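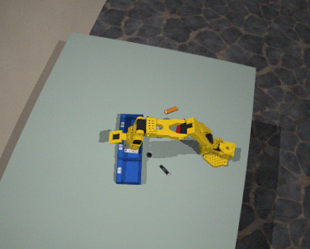 Robot arm going in at our packing benches, what happens to the people on them?

Posted by benchfour in Work and Workplace

I work for a small parts firm in Zindalstead. We fill long divided trays by hand, mostly little cylinders and balls, then label them and send them out. There are 7 of us on the benches. In October we are getting a yellow arm on a plate that will do the filling. The layout has been shown to us as a computer model, with the arm, a blue tray and a few parts on the table, and that is as much as we have been given.

Management say no jobs will go. They also say each of us will be "moved into a supporting role", but they can't tell us what that is. At the moment I fill up to 400 trays a week and part of my pay is a bonus on that number. Has anyone been through this? I would like to know what the day is like afterwards and what I should be asking before it starts.

3 replies

Trikby
We had two arms put in where I work three years ago. Different product but the same sort of job.

The first couple of months were harder work than before. The arm did the easy parts well and kept stopping on the awkward ones. Round things that roll were the worst. Somebody had to stand near it, clear the stop, put the part back where it should be and start it again. You can't settle to anything else while you are doing that, and it is quite tiring even though you aren't lifting much.

After that it calmed down. My day now is loading parts, swapping full trays for empty ones, checking labels and doing a count at the end of each run. My hands and shoulders are a lot better. I do miss the talking, as we used to sit four to a bench and now I am mostly on my own until break.

Things I would ask:
Who is allowed to restart it, and who trains them?
Is the training in paid hours?
Who gets the blame for a short tray?
What happens to the bonus?

Get the last one in writing. Ours was based on trays per person, which made no sense once the arm was filling them. For six weeks we were paid the basic rate while they argued about it. In the end they took an average of the previous year and added it to the hourly rate.

Kavix
depends on the firm. ours said no jobs would go and none did, but when people left they weren't replaced. 11 down to 8 now. nobody lied exactly

szekeres_r
I set up cells like this for a living, so I am on the other side of it.

Ask to see the model again and ask to have it run in front of you. A still view doesn't show you much. You want to see where a person stands to change the tray, how far the arm swings while they are there, and where the loose parts come from. People who have done the job by hand spot problems that we miss. On one job the packers told us the trays bowed slightly when full, and we had to change the fixture. It would have cost a lot more to find that out later.

Also ask for one or two of you to be trained on basic recovery before it goes live. If only the supervisor can do it, you will all spend a lot of time waiting.

On the bonus I agree with Trikby.

benchfour
Thanks all. I hadn't thought about the restarts. We have a meeting at 2pm with the production manager and I have written down the bonus question and the training one. Will ask if they can run the model as well.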